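Supplies: sponge storage by color

From September the wash-up areas at Brorau and Istmont store cleaning sponges by color, one color to a tier, on open wire shelving. Orange goes on the top tier and is for baked-on residue. Yellow takes the middle and covers general washing. Light blue stays at the bottom, for glass and coated surfaces only.

Sponges are set out side by side in a single layer, never stacked. A stacked sponge holds water on its underside and wears out sooner. The basket above the top tier is not for sponges.
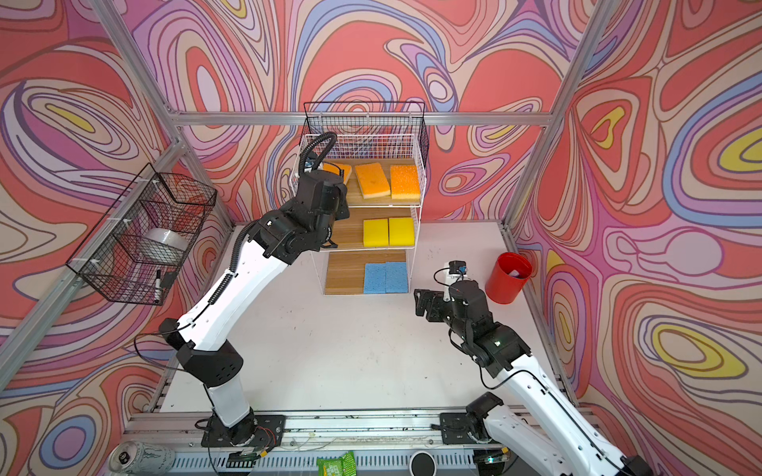

Shelf unit with orange, yellow and light blue sponges on separate tiers.

The two sites drew 2,581 sponges from stock last year, almost 300 of them in the wrong color for the job. Reorders go through Trilov in cartons of 172 — mixed cartons are no longer accepted. Discard any sponge with a lifting scrub layer.

Requests for additional shelf units should reach Karim Naciri by 31 December 2018. State the site and the wall width available.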